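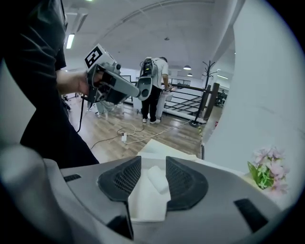
Dzifa Wumbei asks whether artificial flowers need to come out of their paper before they go into storage at Lamton. They can stay wrapped, provided the paper is white and carries no print, which can transfer to pale petals.

**Packing artificial stems, revised March 2020**

Fold each sheet into a rectangle and crease it once across the middle. Set the bunch with the blossoms clear of the crease and the leaves flat underneath. Use 2 sheets for a small bunch, 4 for a tall one. Pink stems go in bin 626. Replacement tissue arrives from Girero in April; until then, reuse any sheet without tears.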